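Water-based varnish or hardwax oil for a table that gets wiped daily

plane_iron
Joined September
Posts: 34

I am refinishing wooden tabletops for a small playroom and would like opinions before I buy a large tin of anything. The tops are wiped every day with a damp cloth and a little washing-up liquid. They get knocked by toys, dragged across and occasionally drawn on. They don't see hot pans.

The candidates are Ulleck satin, a water-based varnish, and Hullum hardwax oil, the clear version. I have test pieces of both. The varnish went on as three thin coats, rubbed back with 320 grit between coats. The oil went on as two coats, buffed off after the stated time. I have no complaints about how either looks. My concern is maintenance after a year or two, and whether either of them keeps pale wood pale. The last top I did, with a solvent varnish, turned the colour of weak tea.
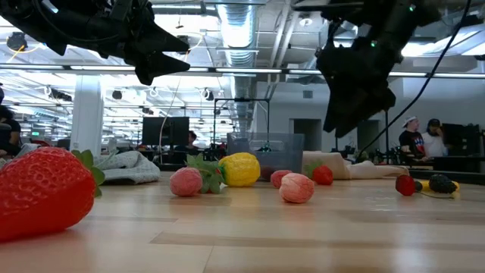

Pale planks with a soft sheen, toy strawberry in front.

The sheen is the level I would like to keep. Anything glossier shows every smear under overhead lights.

mortice_and_10

Varnish. Daily wiping with detergent is the worst treatment you can give an oiled surface. The detergent takes the wax out of the top layer and after that water gets into the grain. It goes patchy first at the place where people always sit.

I did a set of tables for a café with hardwax oil and was back within the year. The same café now has Ulleck on everything and I have been called out once, for a cigarette burn.

Two other points. Stir the tin, don't shake it, as the matting agent sinks and the top half of an unstirred tin dries glossier than the bottom half. And do the underside as well, at least one coat. A wide top sealed on one face will cup.

Pentti Honkanen

I disagree with most of the above. The café example tells us about a café, and about a café that was probably using spray cleaner with a degreaser in it.

A varnish film fails all at once. While it is whole it is excellent. When it is chipped, water goes in sideways underneath, you get a grey mark, and the only proper repair is to take the whole top back to bare wood. With oil you sand the bad area, wipe on more, buff, and go home. In a playroom the film will be chipped. The question is what you want to be doing on the morning after.

I use Hullum on my own kitchen table. It gets one thin maintenance coat every September and that takes less than an hour. No detergent, only the soap the maker sells or plain soap flakes.

mortice_and_10

"No detergent" is fine in your own kitchen. In a shared room you don't choose who wipes the table or what is under the sink. A finish that depends on the right soap is the wrong finish for that room.

On chips, a small one in water-based varnish can be touched in with an artist's brush. It will show if you look across the surface at a low angle. On a play table I can live with that.

Pentti Honkanen

You can live with it. The grey mark under it gets bigger all the same.

I accept the point about shared rooms. I would still put a printed card in the cupboard before I put a plastic film on wood.

gritsequence

Some of this comes down to preparation. What did you sand to before the oil? If you went past 180 on the bare wood you have closed the surface and the oil has very little to hold on to. People sand to 320 because it feels nice and then report that hardwax oil doesn't last. For water-based varnish, wet the surface once, let it dry, knock the raised fibres off with 240 and then start coating. If you skip that the first coat feels like a cat's tongue.

On colour, clear hardwax oil darkens pale wood by roughly as much as a wet cloth does. If you wipe the bare wood with water and dislike what you see, you will dislike the oil. Several makers sell a version with a little white pigment in it that cancels this out. Starkska does one called Natural. It must be stirred constantly and buffed evenly, or the white collects in the pores and at the joints between planks.

plane_iron

Thanks. I sanded the oil sample to 240, so that may be part of it. I will redo it at 150.

The white pigment worries me for the reason you give. My tops have joints between the planks and I can see it sitting in every one of them.

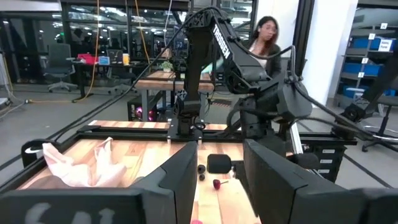
A striped top would probably hide a little pigment in the joints better than a plain one, as the eye already expects a change of tone from one plank to the next. Not all of mine are like that, though, and I would prefer one product for the lot.

Has anybody tried a two-part water-based varnish? Hamada sells one with a separate hardener. It costs twice as much as the Ulleck, and the pot life is given as four hours, so whatever is left over gets thrown away.

gritsequence

I have used the Hamada. It is noticeably harder and much more resistant to felt pens. Mix by weight on kitchen scales, not by eye. Too little hardener and it stays soft. Too much and it goes brittle at the edges. Wear gloves and a proper mask with the right filters, as the hardener is unpleasant stuff, and keep children out of the room until it has fully cured. The tin gives the number of days.

Round over all the edges before coating. A 3 mm radius is enough. Any film, one-part or two-part, pulls thin on a sharp corner and that is where it will go first.

mortice_and_10

Seconded on the edges. Most of the chips I get called out to are on a corner that somebody left square.

Pentti Honkanen

On this we agree. It applies to oil too.

plane_iron

Decision for now: rounded edges on everything, Hamada on the two tops nearest the sink, Hullum on one of the others, sanded to 150. Same cleaning for all of them. I will post again when there is some wear to compare.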